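Setting up your drinks station
4 min read
January — by the Kamar guide team

Section 3: Paper cups

Your Kamar drinks trolley is built and level, the urn is in its bay, and now comes the fun part — getting the cups in! A well-loaded cup tube makes a huge difference when a queue forms at the tea break, and it only takes a few minutes to do nicely.

What you need

- One sleeve of plain paper cups (the trolley tube holds 48)
- The Segura tube, part 1441, with its spring base
- A clean, dry cloth

Loading the tube

1. Wash your hands, dry them well and wipe the inside of the tube with the cloth.
2. Twist the spring base a quarter turn until it clicks. You'll feel it more than hear it.
3. Open the sleeve at the end where the cup bases are. Keep the plastic on for now.
4. Slide the whole sleeve into the tube, bases first, then draw the plastic out towards you. (This is very satisfying once you've got the knack.)
5. Press the stack down gently with a flat palm and let it rise again. The top rim should sit just proud of the collar.

Note: The Juvau tube from older trolleys fits the same bracket but is shorter. Load it with a part sleeve and leave the collar off.

Caution: Don't force a stack that sticks. Lift it out, turn it a little and try again, or the rolled lips will crease and the cups will dribble when somebody drinks.

Checking a cup

6. Take the first cup from the stack and hold it upright by its sides, with a light grip. Paper gives easily while a cup is empty.
7. Look down into it. You want a plain, clean inside and a smooth rim all the way round, with no flat spots.

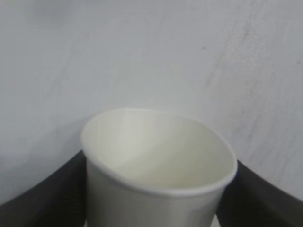
Page last changed: January, with the Stakement sleeve sizes added to the table in section 5

8. Run a fingertip round the outside, just under the lip. If it feels even, the stack is good to use. If it's dented, check the next two cups as well.
9. Set the urn to 90 degrees for tea, or 70 for hot chocolate, and fill one cup to a finger's width below the rim.
10. Stand it on the drip tray for a minute and look underneath for damp.

Caution: Hot drinks warm the cup wall quickly. Put a second cup outside the first, or use a card sleeve, before passing one to a guest.

Spare sleeves go on the lower shelf, closed and well away from the urn's steam. Section 4 covers lids and stirrers.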